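Ganlow Workshop Notes: Household and Bench Tips
Setting up a robot arm beside a shared table

A small arm mounted next to a dining or work table shares its reach with people, chairs and whatever was left out after lunch. The rules below are the ones we apply before power-on. They suit light arms with a two-finger gripper.

Mounting. Fix the base to its own platform and check the bolts every 30 days. A clamp on the tabletop is acceptable for a demonstration, never for daily use. Route the cable on the wall side.

Clearance. Measure the full reach with the gripper fitted, then add 18 inches. Any chair inside that line counts as occupied, even when no one is sitting in it. Push chairs in or move them out of the line before a run.

Tabletop. List every object that stays on the table and enter each one in the arm's work map. Laptops go in with the lid closed; an open screen changes the height of the obstacle and is easily caught by the wrist. Thin upright items – cards, slim books – are often missed by depth sensors and should be laid flat or removed.
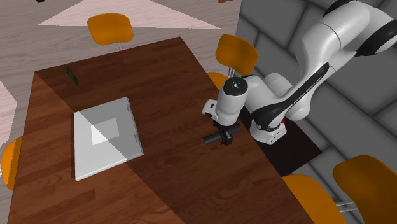
Simulated layout: arm at the table edge, gripper over the open area to the right of a closed laptop.

Simulation first. Run each new path in a simulator with the table, chairs and walls at true size. We use Mutinik for layout and export to the Aler controller. Seven clean passes are required before the same path is run on hardware, at reduced speed.

Lighting. Hard shadows across a wood top can shift what the camera reads as an edge. Test once with the blinds open and once with them closed.

Wear. Replace finger pads after about 4,000 grips, or sooner if the rubber looks glazed. Wipe the tabletop with a barely damp cloth; polish leaves a film that transfers to the pads.

Stop button. Mount it where a seated person can press it without leaning into the reach line. Test it at the start of each session and write the result in the log.

Last revised 2021-10-25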